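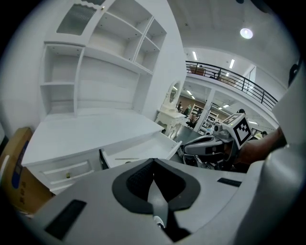 The white desk and shelves

A desk with the shelving built up above it, all in white. There are open compartments of different sizes, with a wide bay in the middle and two small cubbies stacked on the right. The cabinet door at the top left has a ribbed, frosted glass panel. The lower cupboard has a raised panel and a small gold knob. The drawer is open, with just a thin pale stick left in it.

Also in this photo: the white vanity dresser with the carved legs, standing past the desk. It is listed separately as lot 60.

About this gallery

These are pieces from the September clearance at the Dekari storeroom. Gordon Sutherland and Lizeth Ospina are sorting the furniture by colour and size, and the gallery will grow as more of it is brought forward. The desk and shelves are lot 19 and are sold together. We won't split them.

Measurements are on the printed sheet at the front counter. Please bring your own, including the width of your doorways and any turn in the stairs. The desk needs two people to lift it and the shelving should travel upright.

Viewing and pick-up

Viewing is from 10 a.m. to 3 p.m. Ask for Gladys Cusi at the counter and give her the lot number. Pieces can be held overnight with a deposit – after that they go back on the list.

Pick-up is from the rear lane. Bring blankets and straps, as we have none to lend. Wael Tazi can arrange local delivery for most pieces, but not to upper floors without a lift.

Touch-up paint is not supplied. Small marks are normal on used furniture and we would sooner you looked at a piece in person before paying for it.

Sold lots are taken off this page at the end of each day.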